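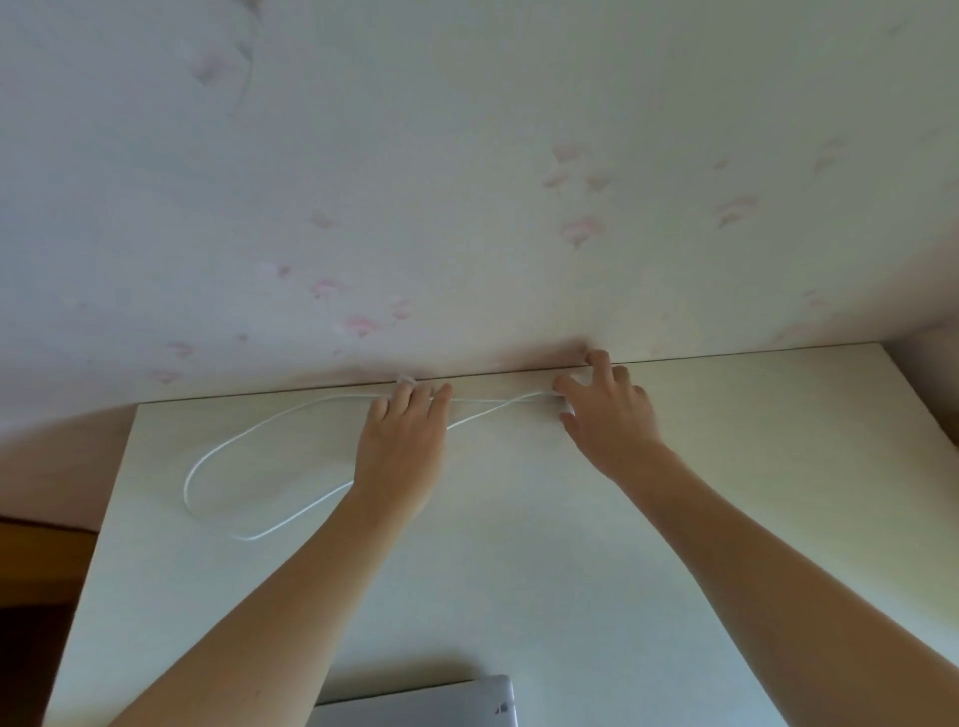

Attachment 1: white panel and wall seam, cord on panel.

Ticket 3057: Intermittent loss of broadband connection, home office
Customer: Aslı Karaca
Site: Aydoğan House, second floor
Handled by: Dehua Dai, Residential Support, Unumier
Status: Resolved, monitoring complete

Summary of fault

The customer reported that her broadband connection dropped several times during the working day and returned without intervention after a few minutes. Video calls were affected most. The fault was first noticed in November, shortly after the service was moved from the previous supplier to Unumier on the existing line. The router is a Skotine model supplied by us and was running current firmware when the ticket was opened.

Initial checks

The customer was asked to restart the router and to confirm that the master socket was in use. Both were confirmed by telephone. A line test carried out during the call showed no fault on the external network. The router log, however, recorded 37 disconnections in the preceding week, most of them between 9 am and midday.

The customer was advised to connect one computer by cable for a full working day. She reported that the cabled computer lost its connection at the same moments as the wireless devices. Wireless interference was therefore ruled out, and the ticket was passed to the second line team.

Second line investigation

Ataberk Başaran reviewed the line statistics. The noise margin fell sharply before each disconnection and recovered within 30 seconds of the line retraining. This pattern is consistent with electrical interference or with a poor joint in the internal wiring. The customer was asked to remove the front plate of the master socket and connect the router directly to the test socket behind it. No disconnections were recorded over the following two days.

The result placed the fault on the customer's side of the master socket. The property has an old extension which runs from the hall to a bedroom and is no longer used. It had been left connected when the property was redecorated.

Engineer visit

Berkay Keskin attended at 10.30 am. The extension wiring was found to be joined to the front plate with all conductors in place, including the bell wire. One joint in the bedroom was corroded. The extension was disconnected at the master socket with the customer's agreement and a filtered front plate was fitted. The filter previously in use was of an older type and has been withdrawn.

The line was tested for 57 minutes after the work and remained stable. The customer was asked to keep a written record of any further interruption, giving the time, the length of the interruption and any appliance in use. 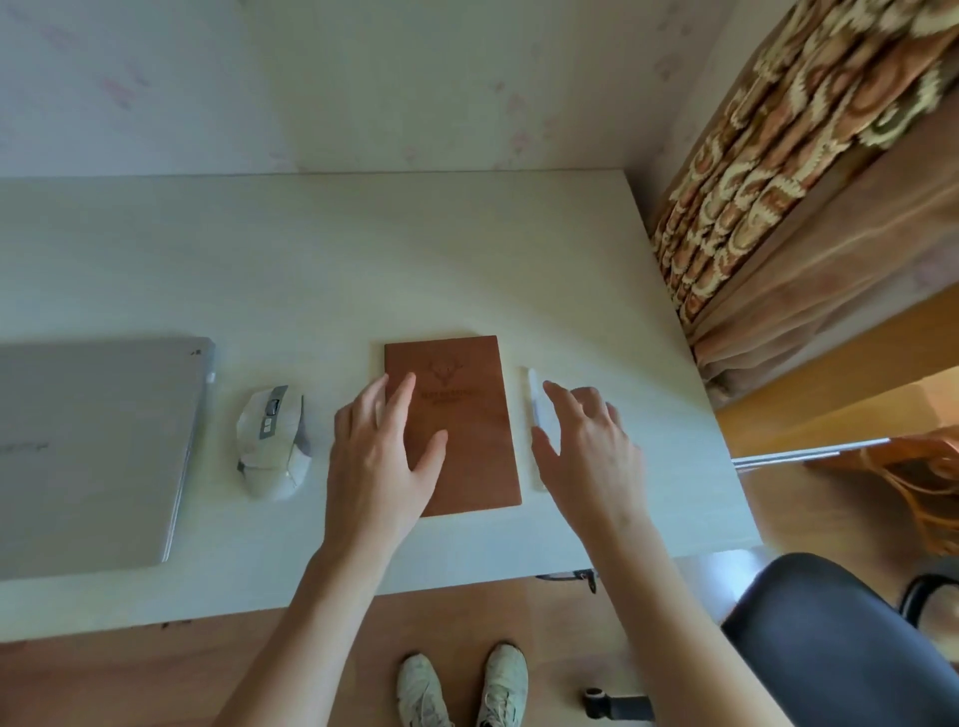

Monitoring and closure

The line was monitored for ten days. Three disconnections were recorded, all on one evening, and these matched planned maintenance at the Mendine exchange. The customer confirmed that no others had been observed and that video calls were now satisfactory.

A credit for the affected period will be applied to the next bill. The customer may reopen this ticket within 30 days by quoting the number given above. The disconnected extension should not be reconnected without first contacting Residential Support.

Volkan Akgül approved closure on behalf of Unumier.

Related tickets

Slow speeds after change of supplier
Skotine router: amber light remains on
Replacing an older line filter
Planned maintenance at Mendine exchange
How to find your master socket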